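Workshop Tips: Teaching Your Robot a Chore (What I Wish I'd Written Down the First Time)

I get more mail about the robot posts than about the drawer runners and the sticky hinges put together, so let's do a whole page of tips. These are for people who are showing a machine how to do something, either by grabbing the arm and moving it yourself or by steering it from a controller or a second pair of arms. If you're after the one on squeaky floors, it's in the January batch.

A quick word on what I've got, so you can adjust. My bench setup is a pair of arms from Tsuji with a set of leader arms (the little ones you hold, and the big ones copy you). The recording software is Utament. I also do a lot of practice in a simulator before I let anything near my own cupboards, and I'll get to that further down.

Pick one chore and make it small

"Tidy the kitchen" is a year's work. "Pull the cutlery drawer open and stop" is an evening. I started with opening a cabinet door, and even that I ended up splitting in two, reaching the handle and then swinging the door. Write your chore on a piece of masking tape and stick it to the bench. If you catch yourself doing anything that isn't on the tape, stop the recording and throw it out.

My friend Nisha Mittal folds dish towels with hers, and her tape says FOLD ONCE. She tried the three-fold kind for weeks! Folding once was working by the weekend.

Hand guiding: hold it lower than you think

When you're moving the arm itself, most of us want to grab the gripper, the way you'd take a child by the hand. Don't. Your fingers end up in the way of the jaws and your wrist adds all sorts of little wobbles. Hold the arm a bit behind the wrist with one hand and support the elbow with the other. It feels clumsy for the first ten minutes and then it's fine.

Stand to the side. If there's a camera looking down at the work, your head and your sleeves are going to be in the recording otherwise, and the robot will learn that doors come with a plaid sleeve. (Mine did. I had to redo the lot.)

Check that the arm is really in its free-moving mode before you pull. You'll feel it if it isn't, and so will the gears. And clear the space around it first: the arm needs to know where to go when you let go, and so do you. Keep one hand close to the stop button the whole time.

Remote control: slow hands, quiet elbows

Steering from a distance is easier on your back and harder on your patience. Everything you do gets copied, including the scratch of your nose. A few things that helped me:

Rest your elbows on something. I use two folded bath towels on the bench edge. A rice bag would do.

Start every single recording from the same pose. I put two dots of nail polish on my leader arms and line them up before I press the button.

Move at about half the speed that feels natural. You can always play it back faster later, and a slow demonstration gives you cleaner contact with whatever you're touching.

Pause for a breath before you grip and again before you let go. Those two moments are where mine always went wrong, and with a pause in there you can see what happened when you play it back.

Look at the robot's camera picture as well as the real thing. If you can see the handle by leaning over but the camera can't, you're giving it lessons it can't follow. I resisted this for ages and did everything by eye, and my first batch was useless.

On the subject of breaks – take them. I do 48 recordings and then I go make tea. By the end of a long run I'm cutting corners without noticing, swinging the arm straight at the door when I should be coming around, and the bad habits go in along with the good ones.

Doors, the long version

Doors get their own section because you all keep asking, and because they've eaten most of my winter.

A door moves in a curve and your hand doesn't want to. If you pull straight back, the gripper slides off or the arm starts to strain. Before you record anything, open the door yourself with one finger, slowly, and watch where your wrist goes. Then tape a piece of string to the handle side and swing it so you can see the curve. Follow that with the arm.

Once the door is open a few inches, you have a choice. You can keep hold of the handle the whole way, or you can let go, get around the edge and push from behind. Pushing is much more forgiving. Nuala Ó Dubhghaill, who got me into all this, taught hers to push with the closed gripper, and she has a heavy old pantry door that I can barely shift myself.

Decide which arm does the door and stick with it. With two arms it's tempting to help out with the other one whenever it's handy, and then half your recordings are left-handed and half are right-handed and the robot dithers between them. If the second arm has no job, park it well out of the swing. If it does have a job, give it that job every time.

Watch the bottom edge! You're looking at the handle, the robot's looking at the handle, and meanwhile the lower corner of the door is sweeping right through the space where you've left an elbow. I've got a nick in a cupboard door to prove it. Some felt furniture pads stuck along the lower edge saved me from a second one.

And soft-close hinges: take them off or turn them off while you're teaching. They pull in one direction for half of the swing and then change their mind.

Practice in the simulator first

I put this off because I thought it was for serious people. Vivek Upadhyay from the Tuesday group at Ridville talked me into it, and now I wouldn't start a new chore any other way. You get a pretend room, a pretend robot and a pretend door, and when you crash one into the other you press reset and carry on. There's no repainting.

The simulator's controls feel lighter than real arms, so don't get too proud of yourself. But you do learn the route, and you learn which view to use. Turn the camera about while you're practicing and try a few odd angles. A steep tilt takes some getting used to, but it can show you how near a gripper is to an edge when the straight view hides it.

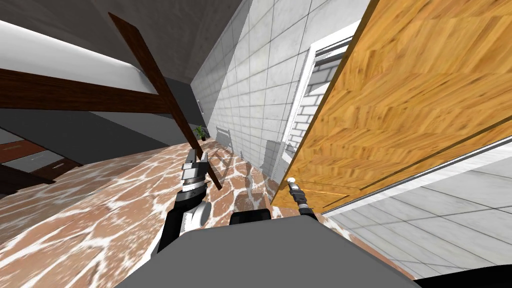 Simulator practice with a big wooden door. Left gripper open, right arm's tip just under the door's bottom edge.

When you're working at that sort of distance, go in tiny moves. I set my controller scale down so that a big sweep of my hand is only a little shift on the screen, do the close work, and then set it back up for the long reaches. Utament has a slider for it. If yours doesn't, look in the settings for anything called scaling or sensitivity.

Change the room around too, if your software lets you. Different floor, different light, door a bit further open or a bit more shut. I did my first hundred or so with everything in the same spot, and when I shifted the door over by a hand's width the poor thing reached for where it used to be.

Keeping your recordings tidy

Name them as you go. I don't care what system you use, but "test final new 2" is not one. Mine go chore, hand, number, and then a G or a B for good or bad. I've got 1,149 door recordings on the drive now and I can find any of them.

Delete the bad ones the same day, while you still remember why they were bad. Zoi Alexiou keeps her near misses in a separate folder, the ones where the robot slipped and she recovered nicely, and mixes a few back in later. I've started doing the same, and mine seems less lost when the handle gets away from it.

Back up. A cheap drive is fine.

Bits and pieces from the mailbag

Pallavi Grewal writes that she wraps her leader arm grips in tennis racket tape. I tried it and it's lovely, far less slipping when your hands get warm.

Several of you asked what the bench is. It's a secondhand Workwood with the vise taken off, and I screwed a strip of scrap along the back so things don't roll away.

For shiny handles that confuse the camera, a strip of matte tape does the trick. Peel it off slowly afterward and use a drop of cooking oil on anything sticky that's left.

And to the reader who asked whether you can teach one to load a dishwasher: I'm still on doors! Start with one plate and one slot, plastic plate please, and write and tell me how you get on.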